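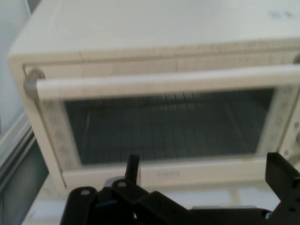

I have been promising a toaster oven review for so long that a few of you have started asking whether I'd given up on the thing, so let me start by saying no, I have not, it gets used every single day in our house and most days it gets used twice. I wanted to live with it through a real stretch of cooking before I said anything, and now I've had the Caruso countertop oven since February and I feel like I know it pretty well, crumbs and all.

A little background, for those who are new. Our kitchen is small. The big oven takes forever to heat, it turns the whole downstairs into a sauna, and for two people who mostly want four pieces of chicken and a tray of carrots it always felt silly to turn it on. For years we got by with a slot toaster and a hand-me-down convection oven that had been my aunt's, and when the door spring on that one finally went (loudly, at breakfast) I decided we'd replace both with one machine and get a little counter back.

I looked at three. The Bandatora was the one everyone seems to recommend, and I can see why, it has a beautiful display and a setting for everything down to reheating pizza. But it is deep. I cut a piece of cardboard to its measurements and set it on my counter and it hung over the front, and that was the end of that. The Zuller was cheaper and a good deal smaller, and if you only make toast and the odd baked potato I'd tell you to go look at it. I wanted to fit a quarter sheet pan, though, and it wouldn't take one. The Caruso sat right in the middle, both in size and in price, and I ordered it from Tralutside because they had the cream color and free returns.

Let's talk about toast first, because if it can't make toast I don't see the point.

It makes good toast! It is slower than a slot toaster, and you should know that going in. On the middle shade setting I wait 4 minutes for two slices from cold, and a bit less for the second round when everything is already warm. The top browns evenly from side to side. The bottom gets faint stripes from the rack, and mine comes out a touch lighter underneath than on top, so if I'm making toast for somebody fussy I flip it for the last little bit. Bagels are where it really shines. The bagel setting puts most of the heat on the cut side and leaves the back soft and chewy, exactly how I like it, and thick slices of homemade bread that used to get wedged in our old toaster just lie there flat and happy.

Frozen waffles, fine. English muffins, wonderful. Cinnamon toast under the broiler, dangerous, because it goes from bubbling to black in the time it takes to pour a cup of coffee. I have lost more than one batch and I have only myself to blame, since the timer was right there.

Now for actual baking. I keep a little oven thermometer that I move from oven to oven (yes, I'm that person), and I put it in on the first day. The Caruso runs a bit hot at the lower temperatures and settles down nicely once you get up to roasting heat. For cookies I turn the dial a hair below what the recipe says and they come out golden with soft middles. My usual banana bread recipe fits in a standard loaf pan with room to spare on the sides, but the top of the loaf gets close to the upper element, so I lay a piece of foil over it halfway through. If you bake tall things, keep that in mind. I wouldn't try an angel food cake in here, and I don't think any oven this size would do better.

Preheating is quick. I've gotten spoiled by it, to the point where I now put the oven on after I've cut up the vegetables, where I used to do it the other way around. Potatoes cut in chunks, oil, salt, rosemary, onto the quarter sheet pan, 30 minutes with the fan on and one good stir, and they come out with the crackly edges that my big oven never quite manages. Brussels sprouts are just as good. Salmon is so easy I almost feel guilty serving it to company.

One thing I wish I'd understood sooner is how much the pan matters in a small oven. The tray that comes in the box is thin, and it pops and warps when it gets hot. The first time I heard it I thought something had broken. I've put that tray away under the sink and I use my own heavy one, and the difference in how the bottoms brown is enormous. Dark pans brown faster, so peek early. I also learned not to crowd it. When I fill the pan from edge to edge everything steams, and then I'm standing there wondering why my crispy chickpeas are sad little damp chickpeas.

The broiler is decent. It melts cheese evenly and puts a nice color on a casserole, but I wouldn't use it to sear a steak. Open-faced tuna melts have become our Sunday supper sort of meal, on whatever night we can't face cooking, with sliced tomato and too much cheddar.

What about the controls? Three knobs and a light. There's one for temperature, one for function, and one for the timer, and I can work all three with flour on my hands. The timer knob is my least favorite. For anything short you have to twist it well past the number and then bring it back, or it stops early, and the instructions do say so, on a page I didn't read until the second week. The bell is one cheerful ding. If you're in another room you may miss it, but the oven shuts itself off at the end, so at least the only harm is dinner sitting a little longer than you meant.

Cleaning has been easier than I feared. The crumb tray slides out from the front, which I insisted on after years of tipping my aunt's oven over the trash can. I empty it more often than the manual suggests, mainly because seeded bread sheds like a cat. For the outside I use a soft cloth, warm water and a drop of dish soap, after it has fully cooled. For the glass I make a paste of baking soda and water, leave it on while I have my lunch, and wipe it away. The interior has picked up some brown freckles on the back wall that I don't believe are ever coming off, and I've made my peace with them. I did worry about choosing such a light color for something that lives next to the stove, but a wipe every evening seems to keep up with it. If you're a once-a-month wiper, and no judgment here, you might be happier with a darker one.

Please do give it space. The outside gets hot, properly hot, on the top and sides, and I keep mine well out from the wall and away from the bread bin. I don't store anything on top either, even though every bone in my body wants to put the cutting boards up there. And the cord is short! I had to swap places with the kettle and I am still reaching for the kettle in the wrong spot.

I had one small problem with the order. When the box came, the wire rack had a bent corner and wouldn't slide in straight. I wrote to Tralutside that evening with my order details, and a new rack showed up before the week was out, with no argument and no request to send the old one back. I bent the old one more or less flat with pliers and now use it for cooling cookies, so I came out ahead.

As for the electric bill, several of you asked, and I'm afraid I don't have a scientific answer. Ours went down a little over the spring, but we also had milder weather and a houseguest who went home. I can tell you that the kitchen stays cooler, and in July that was worth a great deal to me.

Would I buy it again? I would. If I could change things, I'd ask for a better tray in the box, a longer cord, and a timer that behaves itself below ten minutes. I'd love a slightly brighter interior light too, as I do a lot of squinting at cookies. But it has turned out supper after supper without complaint, it makes a bagel I look forward to, and the big oven has mostly become the place where I keep the roasting pans.

If you have a family of five or you roast a whole turkey more than once a year, this won't replace your full-size oven and I'd hate for you to think it could. A small chicken fits if you tie the legs in snugly. Two people, or two people and a hungry teenager who drops by, will do very well with it.

I've had lots of requests for the rosemary potatoes written out properly, along with the banana bread, so those are coming next, and after that I'd like to compare a few quarter sheet pans side by side. If you've got one you swear by, tell me in the comments, and tell me how you get the burnt-on oil off the corners, because I've tried everything I can think of and mine still look dreadful.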